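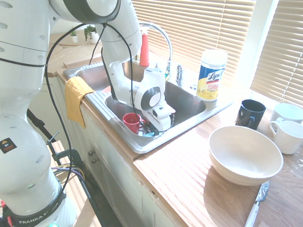

A red mug in the sink, with a yellow towel hung over the front edge.

Let the Hygienists Run the Recall List
by Tamunoemi Okeke
05/06/2023

I have owned a small dental practice for 18 years, and the best business decision I ever made was to hand over the recall list. I gave it to the hygienists. All of it, including the phone script, the spacing of the visits and the say over who gets a call and who gets a card.

I wish I had done it sooner! For years our recall was run from the front desk with a program called Tastix, which sent the same reminder to everybody at six months. It was fine. Then one spring I printed the overdue names and there were 323 of them, and I sat in the break room with a highlighter feeling pretty sick about it. These were people I liked. Some of them I had seen since they were in braces.

Ayodele Abubakar, our senior hygienist, took the pages from me and started writing in the margins. Night shift, call after 3. Scared of the scaler, book with me. Mother just died, wait till fall. I had none of that in the software, and she had it all in her head (she had been cleaning those teeth for years, of course she did).

So we blocked out two hours a week, paid, no patients, and the hygienists made their own calls. By the next June the overdue list was down to 222. That was with the same chairs and the same fees.

I know the argument against it. My old classmate Yakubu Jibrin runs three offices and thinks an hour of hygiene time is too expensive to spend on the phone. He'd hire a call service, and for an office his size maybe he's right. But I've listened to those calls, and the voice on the line can't say "how did the crown hold up on your trip?"

What I love most is what it did for the team. They argue about intervals now! They bring me journal articles! Two of them want to try a four-month schedule for our gum patients, and I said go ahead.

If you own a practice, print your list tonight and give it to the person who knows the names. Pay them for the time, too. I can't say that part loudly enough.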